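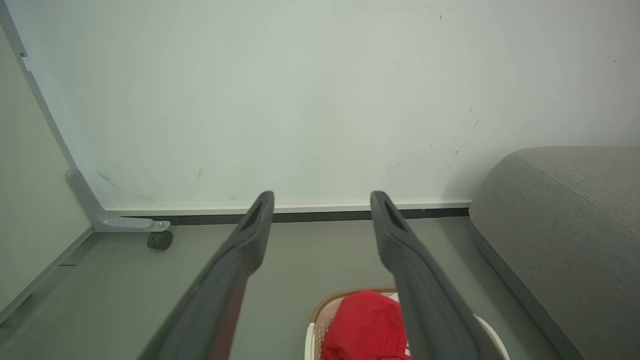
Drestel, 6 de agosto de 2026

¿De verdad el blanco es «la ausencia de color»?

Seguro que te lo han dicho alguna vez. Yo no me lo creería tan rápido. Fíjate en una pared blanca con manchas y rozaduras: el blanco también se ve, y te llega a los ojos como cualquier otro color.

La luz del sol lleva mezclados todos los colores del arcoíris. Un tomate devuelve sobre todo la parte roja y se queda con casi todo lo demás. La pintura blanca los devuelve casi todos – por eso la vemos clara. ¿Devuelve el 100 por ciento? Eso dicen algunos botes, y yo lo dudo: siempre se pierde un poco de luz por el camino.

Tampoco hay un solo blanco. El catálogo de pinturas Prasik presume de 202. ¿Tú distinguirías tantos? Pon 2 hojas de papel distintas junto a una ventana y mira si son iguales. Luego repítelo de noche, con una lámpara. A lo mejor cambias de opinión.

Texto: Araba Lamptey

También te puede interesar
¿El cielo es azul por culpa del mar?
¿Ven los perros en blanco y negro?
Sombras de colores: ¿truco o ciencia?

Contacto | © 2026 Revista Undo | Volver arriba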